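Section 8: Showing the Noiphan how you fold

Read this before your first shift at the folding table. It applies to all Clindcombe staff who have been told that the Noiphan is coming to "help", and who have drawn their own conclusions.

The Noiphan folding cell learns from people. Your job is to fold with the hand-held gripper while it records, and the cell's job is to copy you, bad habits included. Fold the way you would like to see it done at four in the morning, when you are at home in bed.

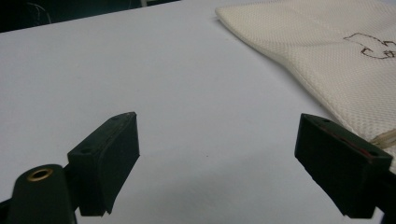 Reading time: 2 minutes

Before you start

1. Clear the table of mugs, phones, pens and other people's paperwork. The Noiphan will learn to fold around a mug if you let it.
2. Take one item from the Moredero trolley and lay it on the table. Don't smooth it first. Items will not arrive smoothed in real life either.
3. Tuck any drawstrings or ties out of the way with the gripper. If you use your free hand, the recording counts as spoiled.
4. Open the gripper fully and hold it just clear of the cloth.

Note: You will feel silly for the first 90 items or so. Experienced folders feel it most, as they can do the job in seconds by hand and are now doing it with two fingers and no thumbs.

Recording a fold

5. Press the start button and wait for the beep.
6. Pinch the edge of the item, lift, carry it across and let go. Keep to one steady speed.
7. Open the gripper between folds and leave it open while you choose the next edge. Snapping it open and shut while you think is recorded as part of the method.
8. If a fold goes wrong, put it right and carry on. Mistakes that get mended are useful. Mistakes that get thrown across the room are not, and the log keeps those too.
9. Press stop, put the item in the tray and take the next one.

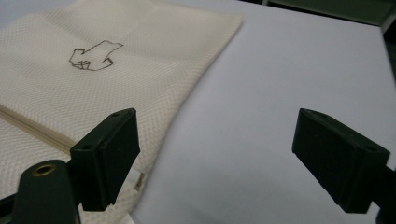 Thick items need more patience than thin ones. With waffle weaves and other bulky cloth, take hold of every layer before you lift, or the top one comes up alone and the rest stays where it was. Labels should end up inside the finished fold unless the order sheet says otherwise (it sometimes does, usually on a Tuesday).

Caution: Keep your fingers out from between the gripper's. It doesn't squeeze very hard, but you will have to fill in the form, and the form is long.

Caution: Do not hang the gripper on the trolley by its cable.

What changes for you

Nonder asks for 2000 good recordings before the cell is allowed to fold unattended. Until then the folding rota stays as it is. Afterwards, two people per shift move to checking and mending, which is paid at the checking rate. This is in writing and pinned up by the kettle, where it has already been annotated.

Recordings are used to teach the cell. They are not used to time you. If a supervisor reads your fold times out to you, ask which part of this manual they got the idea from.

If the cell folds something in a way you dislike, mark it "refold" on the panel and show it your own way using steps 5 to 9. Swearing at it has no effect on the result, although the microphone is off and you may please yourself.

For cleaning the finger pads, see Section 9.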